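Chapter 4
The Chore Problem

Before You Read
Pick one chore you did this week without thinking about it. Write down every step, including the ones your hands did on their own. Keep the list. You will need it at the end of the chapter.

A machine that does the housework has been promised for so long that the promise has become a kind of furniture. Each generation gets its own version, with a better voice and smoother plastic, and each generation goes on folding its own towels. Chapter 3 looked at machines that work well: the welding arm, the warehouse conveyor, the dishwasher. This chapter looks at the work they have left alone, and asks whether the latest claims deserve more belief than the earlier ones did.

We should be fair about what has changed. Robots used to be programmed one motion at a time. An engineer told the arm where to go, and it went there, whether or not the part was waiting. Many newer systems learn from people instead. A person does a task many times over while cameras record it, often with a tool in the hand that has the same fingers the robot will have. A computer model is then trained on the recordings. The results can be impressive, and you will see some of them in Section 4.2. You will also see how much work the word "can" is doing in that sentence.

Take clothes on hangers. A shirt has no fixed shape. Pick it up by the collar and it is one object; pick it up by the hem and it is another. The hanger is stiff, but once it is on a rod it swings, turns, and tips at whatever angle it likes. A person reaches out, steadies it with one hand, and has forgotten the whole business a second later. A machine has to find the shoulder of the garment, find the end of the hanger, bring the two together, and notice if the cloth has slipped.

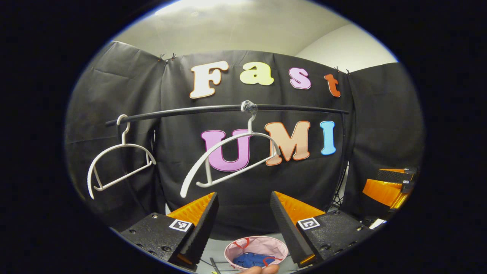 None of those steps is impossible. Each has been done by a machine somewhere, on a good day. The trouble is that a chore is a chain of steps, and small failures pile up along a chain. Suppose a robot gets each step right nine times in ten, and suppose the job has four steps. It will finish the job without a mistake less than two times in three. You would not keep a dishwasher with that record.

Now look at how success gets reported. In the Skolleck trial, which we will follow through this chapter, a two-armed machine was set to hanging shirts in the back room of the Kingate laundry. The company's summary said that it had hung 77 shirts out of 104. That sounds respectable. Read the full log, though, and you find that a worker reached in to straighten the cloth or free a stuck hanger on 57 of those 77. Take away the helped shirts and 20 are left. Both numbers are true. Only one of them went into the summary.

The Brorkley kitchen study, in Section 4.3, has a different weakness. Its robot cleared tables reliably in the room where it had been trained. Moved to a second kitchen with a darker counter and taller cups, it did poorly, and the authors gave this result a single paragraph near the end. Homes are nearly all second kitchens. A machine that needs the lighting, the counter, and the cups to stay the same is closer to factory equipment than its makers like to admit.

Shop floors are a friendlier place to begin, and the Afolabi packing line in Section 4.4 is the strongest case in this chapter for the optimists. Even there, ask who loads the bins, who clears the jams, and whether those wages were counted when the savings were announced.

As you read, put the same questions to every claim:

How many tries were there, and who chose which ones to show?
Did a person step in, and was that counted as a success?
Had the machine met these objects and this room before?
How long did the job take, compared with a person doing it?

Key terms: deformable object, demonstration, intervention, generalization, success rate

4.1 Why Cloth Is Hard

Start with a towel dropped on a chair. There are more ways for it to land than anyone could list, and most of them hide at least one corner. A folding machine in a commercial laundry gets past this by having a person feed in the towel, corners first. The hardest part of the job is finished before the machine begins.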